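Oil or hardwax on a butcher-block desk top?
Posted by Vasylyna Hordiienko, Nov 17, 2009

vhordiienko wrote:
I have finally bought the wood for the desk I have been promising my husband for two winters. It's butcher block, tan and brown, and it is the nicest thing in the house, which tells you about the house. Now I have to put something on it. The man at Skamel sold me a can of hardwax and then, while ringing it up, told me he uses plain oil at home. I took the can anyway. Who here has lived with either one under a keyboard and a coffee mug?

zbilyk wrote:
Oil. Three thin coats, wipe off the extra, go do something else. When it gets ugly you sand the ugly part and oil it again. My desk has been ugly and recovered more times than I have.

hladun_o wrote:
Zakhar's desk smells like a salad. Hardwax, and don't let him talk you out of it. I did a counter with the Jaker stuff, two coats, and it has survived tomato sauce, a leaking fern and my brother.

zbilyk wrote:
It smelled like a salad for one week. And when your counter gets a scratch you have to do the whole counter.

hladun_o wrote:
You do not. Spot repair works fine if you buff it.

zbilyk wrote:
I have seen your spot repair.

yevdokiia_z wrote:
Both of you are skipping the part that matters, the end grain. Whatever you pick, it drinks at the ends. Seal the cut edges twice as much as the faces or they go dark and fuzzy. I learned this on a bench top that cost me more than my first car – it was a bad car, but still.

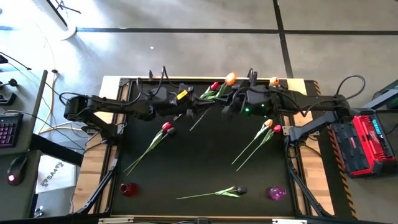
Also, do the underside. People finish the top, leave the bottom bare, and come back in spring to ask why the thing is shaped like a potato chip. Same number of coats on both sides. It's boring and your neck will hurt.

skarpenko wrote:
I never did the underside of mine and it's flat as a board.

yevdokiia_z wrote:
Solomiia, yours is bolted to a steel frame every foot. It would like to move. It isn't allowed to.

vhordiienko wrote:
So I now need oil, hardwax, twice as much of each for the ends, and a steel frame. Thank you all. I'm going to test both on an offcut this weekend and leave a wet mug on it overnight.

zbilyk wrote:
Let the oil cure first or it isn't a fair fight.

hladun_o wrote:
Already making excuses for the oil, I see.

Last updated: November 2009

Related threads
Skisent sanding discs, worth the money?
Kostiuk clamps slipping
Gluing up a top without a planer
How long before I can put a lamp on it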